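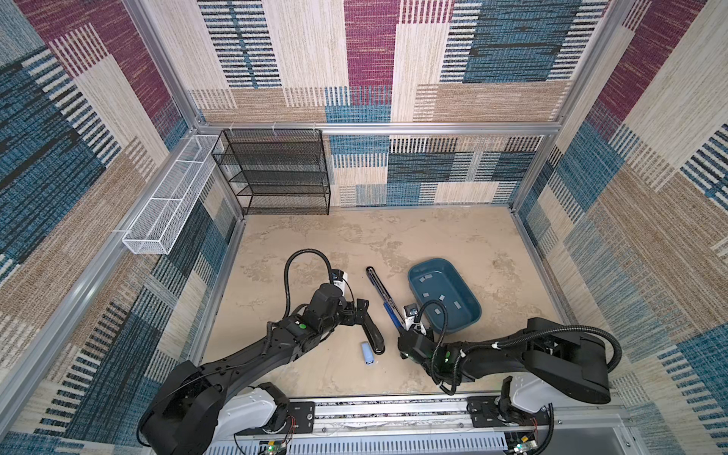

Re: [wurkside-floor] Two-arm cell at the stapler bench
From: Seraina Schnyder

On the list a colleague from the Robles site wrote:

> We hear that your stapler bench will be given to the two arms in January.
> Here we have the same plan and people are worried. Does it do the whole
> job? And what do your people do during the shift now?
> Please answer to the list, many of us would like to read it.

Thank you for the question. I will try to answer it exactly, also the parts which are less pleasant.

It does not do the whole job. We refill and check staplers which come back from rented offices, and the last order was 2752 pieces. The arms take the handling: pick up the stapler, turn it, present it for refilling. The person prepares the tray, looks at the difficult models and decides what is good enough to go out.

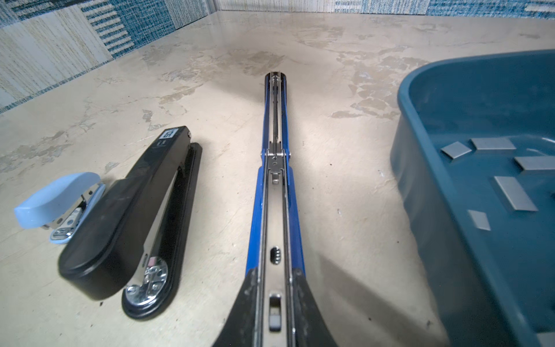 Blue stapler in the gripper, black desk stapler to the left, staple strips in the tray.

The strips are the slow part. By hand I never thought about them, my fingers simply knew. Now I have to lay them out for a machine, and I notice how much I was doing without a name for it. I wrote 101 short notes for the people who set up the motions – where I press, when I stop pressing, how I feel that a strip is not straight. I would like such notes to be counted as work time. For us they were counted only after we asked twice.
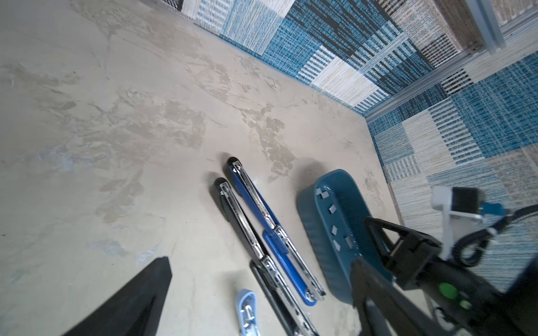
Seraina Schnyder
Bench lead, returns and refilling, Wurkside

My wrists are better, I must say this also. Before, I did 80 pieces in a morning and could not hold a cup properly in the evening. Now I do 50 by hand, mostly the old models, and the rest of my time is at the cell or at the checking table.

What I miss is the talking. At the bench we were sitting across from each other. At the cell you stand alone and you watch, and watching is tiring in a different way. We asked for a change of place every two hours and we received it.

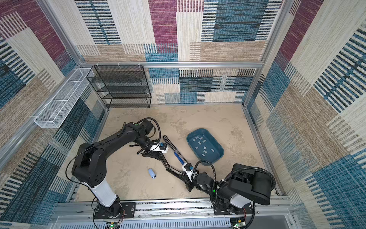
What I would ask for before the start

Ask who is allowed to stop the cell. With us everybody is, and it is written on paper.
Ask for the training during paid hours, and for all of the bench, including the part-time people.
Ask what happens with the pay grade. Ours is the same as before, although the work has more responsibility. This point is still open and I will write again when there is an answer.

If somebody from Vesard reads this – how did you solve the evening shift?

With kind regards,
Seraina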